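# Keeping a Two-Armed Cell Happy: a chat with Aranka Magyar
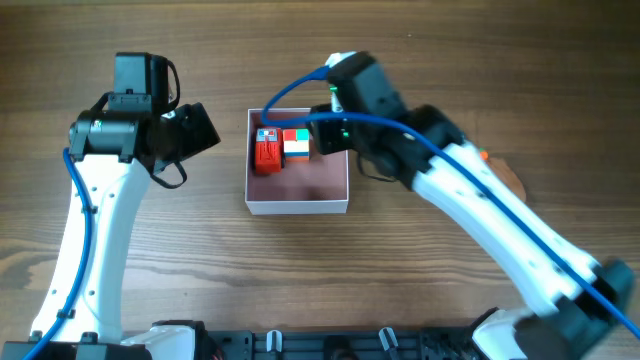

*The cell at Jarkside, right arm over the toy box.*

I got to Jarkside a little before 8 in the morning, which Aranka Magyar considers late. She already had a screwdriver behind one ear and a mug balanced on the spare-parts drawer, and she waved me over without looking up. "Mind the bag on the floor," she said. "It's full of servos."

Aranka looks after the block-sorting cell, a pair of white arms on one black rail that spend their days moving small toys in and out of a shallow cardboard box. I wanted to know what looking after it means day to day (I had imagined a lot of typing). Mostly it's cables!

"People come in and ask me about the software," she told me. "Fine, lovely, ask away. But if the thing stops in April and then stops again in May, I'm going to look at the cable first, both times."

The blue cables run up the outside of the arms, and on the left one you can see the little black clips that hold it to the link. Aranka fits those herself. Too tight and the cable gets tugged every time the joint bends, too slack and it wanders. Her method is to fold the arm by hand as far as it goes, with the power off, and only then press the clips home. "Then I unfold it and fold it again. If I hear a click I didn't make, I start over."

She learned that one the hard way. The first cable she routed was clipped with the arm standing straight up, and it pulled out of its connector on the very first deep bend. She still has the connector, in a jar.

We moved on to the log, a fat green notebook from Gridel that she much prefers to the spreadsheet. The right arm was at 1,317 cycles since its last service on the morning I visited, and she changes the wrist servo at 2,000 whether it's complaining or not. I asked if that wasn't a bit wasteful. She laughed – she'd clearly had this argument before.

"The old ones go in the bag. I open them up, and if the gears look good they become spares. Tuncer keeps telling me to run them until they squeal. He runs his that way over at Purkirholm, and he phones me when they squeal."

Setup after a servo change takes her 11 minutes if nothing fights back. Base bolts first, then the clamps on the rail, then she homes each joint from the bottom up and lets the grippers open and close on nothing for a while. After that she puts a toy in the box and drives the gripper down next to it very slowly, watching the gap at the cardboard edge. She won't go to full speed until she has done it with both arms.

And the box? I had assumed somebody would want a proper tray. "Cardboard gives," Aranka said. "If I've got the height wrong by a couple of millimeters, the box takes it and my gripper doesn't. I'd have to be talked into a metal one."

I asked what she'd change if she had a free afternoon and a bit of money. She thought about it for so long that I ate one of her cookies. "Longer cables," she said finally. "A hand's width longer, on both. And a second stool, so visitors stop leaning on my bench."

I stopped leaning on her bench. She went back to the notebook, wrote down the time, and asked me to pass her the 2 mm hex key.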